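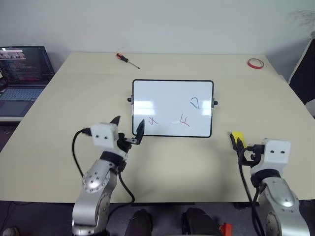

Open day, December, bench 2. Board-wiping task on the two-arm setup, run for the visitors from Alemayehu in the morning and for the general public after lunch. The task is the same one we have been using for internal checks: left gripper steadies the small whiteboard at its lower corner, right gripper takes the eraser and clears the writing. I kept the marks few and well separated, red letters low on the board and one blue mark higher up towards the right, so that a partial wipe could be told from a full one at the distance the visitors stand. The gloss on the board picks up the ceiling lights in large bright patches, mostly upper left and middle, and these moved across the writing whenever the board was set down at a new angle. Worth remembering for the failure notes further down.

Software was the Stumik build from the week before, with no changes made on the day. Policy weights as trained on the 534 demonstrations collected on this bench. I had considered loading the newer set that includes the tall board, but it had only been tried on bench 1 and an open day is a poor time to find out about a camera offset.

Warm-up started at 8.40. Joint homing normal on both arms. Left gripper zero had drifted slightly and was reset. Cable on the left wrist checked through the full reach, no snagging.

Runs for the day: 18 full attempts with people watching. Fourteen ended with the board clear enough that I would pass it. The other four:

Two left a strip of red at the lower left, right next to where the left finger bears on the board. The wiping path stays clear of the holding finger by design and the margin is too generous for a board this small. Known since the summer. Either we shrink the margin or we teach a change of hold part way through. I would prefer the change of hold, as the margin also protects the finger pads.

One stopped early with the upper part untouched. Looking at the logged views afterwards, one of the bright patches lay straight over the blue mark and the policy treated that area as clean. Repeated on purpose at the end of the day with the board turned by hand to the same angle, same result. Turned a few degrees further, it wiped normally.

One tipped the board. The right arm pressed harder than usual at the top edge and the board swung on its side knobs. The left finger only holds the corner from moving along the table, it does little against rotation. Knobs were tightened by hand and it did not happen again, so I am putting this down to the stand and leaving the force limit where it is.

Typical time per run was nearly a minute from start to the right gripper letting go. Visitors found this slow. I ran one at the faster setting on request and it completed, but the eraser chattered on the surface and I would not use that setting for a demonstration again.

Questions that came up, with what I answered, so we say the same thing next time:

Can it write as well as wipe? No. We have no pen demonstrations for this pair of grippers. The Terari group has some for theirs and may share them.

Does it know the letters? No, it has no notion of letters. It was trained on wiping marks of various colours and shapes.

What happens if a person reaches in? The operator stops it. The barrier tape on the floor is what keeps people back. One of the Alemayehu visitors pointed out, fairly, that this is a procedure and not a safety function. Agreed that bench 2 should have the same light curtain as bench 1 before the next public session.

Is this for sale? Passed to the Allo desk at the front, where there were leaflets.

Terminal windows were left open on the laptop next to the bench all day. Several people wanted to know what the coloured text was, and it took longer to explain than the robot did. For next time, one plain status window with large type.

To do:
Diffuser over the ceiling lights at this bench, or a matt board. Try the matt board first, it is cheaper.
Collect 50 more demonstrations with reflections deliberately placed over marks.
Reduce the finger margin in simulation and look at pad contact.
Locking knobs for the stand.
New eraser, the present one has gone hard along one side.
Ask for light curtain quote.

Shut down at 16.50, arms parked, bench power off. Logs copied to the shared drive under open day, runs 1 to 18, with the two hand-turned repeats stored separately as extras.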